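Salt trial leaves kidneys unmoved, dinner worse

25 July 2019
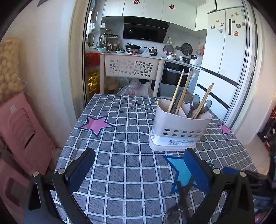
A low-salt diet did little for people with early kidney disease beyond spoiling their tea, according to results from the Birkelby trial.

Researchers followed 1373 adults at clinics in Barkska and Tovar. Half were told to cut their sodium by 600 milligrams a day, the rest to carry on as usual. After five years, kidney function had slipped at much the same rate in both groups. Blood pressure fell slightly in the low-salt arm – as did enthusiasm, with roughly 100 participants dropping out, most of them in December.

The authors say a longer study is needed. Patients already on a restricted diet should talk to their doctor before reaching for the shaker.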